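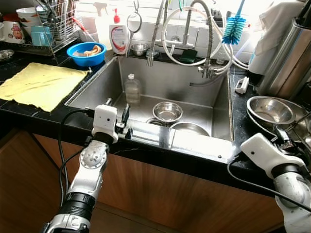

## February, kitchen rig, morning

Noémie Arnaud wants a yes or no on the Brostetik grippers by the end of the month. I told her she could have a no today and save us all the trouble. She laughed, but she didn't cancel the trial, so I'm back at the sink with two arms, a box of spare fingers and a cold cup of coffee.

The pitch from Brostetik is that their fingers handle "any household rim." I have read that line so often I could recite it. What it leaves out is how thin a rim, how shiny, and at what angle. Steel bowls are my test for exactly that reason. They slide, they ring when you tap them, and the depth camera hates them. If you want to flatter a gripper, give it a sponge.

Setup, so I don't have to guess later:

- both arms on the Marden controller, same gains left and right
- Brostetik fingers on both sides, the metal ones, no rubber sleeves
- wrist speed limited to 90 percent of what we ran with the Hendriks set
- log rate 1000, which fills the disk by lunch if I forget to stop it

I forgot to stop it.

My first complaint is reach. The sink is deep and square, and the front lip sits right where the gripper housing wants to be. The fingers themselves go over the edge fine. The boxy part behind them is what gets in the way. With the Hendriks set I could tip the wrist down farther before anything got close to the counter. Brostetik would say I should move the base. Sure, and then I lose the dish rack on the left. The kitchen is the kitchen. Whoever buys one of these isn't going to move the sink.

Second complaint, cables. Both of them loop out from the housing, and I don't trust a loop near a faucet with that many hoses. I asked about internal routing back when we placed the order and was told it was "on the roadmap." Taped them a bit higher. The tape is ugly and I'd do it again.

## Later, same morning

Tried the approach from the front, a little at a time.
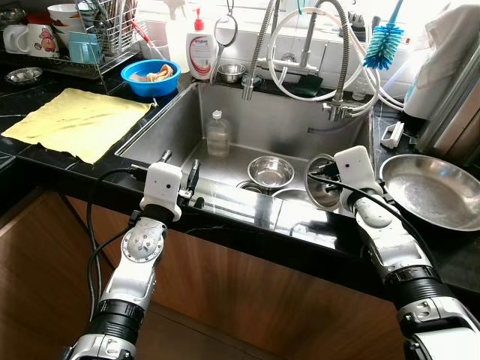
I keep coming back to the small bowl in the middle of the basin. It's the honest case. A bowl near the wall gives you something to push against, and a stack on the counter gives you height, but a small bowl on a flat floor gives you nothing. You have to pinch the rim cleanly or you shove it around. I wrote a note to myself to score those three cases apart. The summary Brostetik sent puts every grasp into one number, and I think that number is carrying a lot of easy sponges.

Ran the short script, 112 poses, no contact, just to see where the planner gives up. It gave up 5 times. All of them were on the right arm and all of them were low in the basin. I would love to blame the fingers. It's more likely the Marden joint limits, which are set tighter on the right for reasons no one wrote down. So that goes in the log as "not Brostetik's fault, probably," and I resent typing it.

To be fair to them (Noémie says I should try it once a week), the fingers are stiff. I pushed on the tips by hand and they hardly gave. The Hendriks ones flex, and we spent most of last fall pretending the flex was a feature. Swapping takes one hex key and no swearing. I can't say that about anything else in this lab.

The camera question is still open. The Benulach unit sees the plastic bottle better than I expected, then goes and puts holes in every steel surface. I don't believe the sample images on their site. Those bowls look matte to me. I'd like to run the old camera next to it on the same poses with the window light as bad as it is now, before anyone gets the bright idea to hang a curtain.

For this afternoon:

1. Loosen the right side limits, rerun the 5 failures only.
2. Small bowl, center of basin, Brostetik then Hendriks, same start pose.
3. Same again with the Benulach off and the pose typed in by hand, so the camera can't take the blame.
4. Stop the log.

Noémie came by and asked if I was leaning either way. I said the stiffness was nice and the housing was too fat. She wrote down "stiffness nice" and left. I should have started with the housing.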